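Is a standing desk mat worth it on carpet?

Posted by Birkett, Friday, July 29, 2022

My physio reckons I need one for sore heels. The Omivik is $75 and I'm not convinced foam does anything carpet doesn't. Has anyone noticed a difference?

Jonalyn Tiongson
Doubtful. I used one at our open office for 8 months and my heels felt the same – new shoes helped more. Borrow one first.

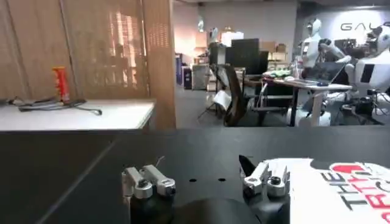
1 min read

Valier
Depends on the carpet. Ours is thin over concrete, so a mat helped a bit. I wouldn't pay $75 for it though.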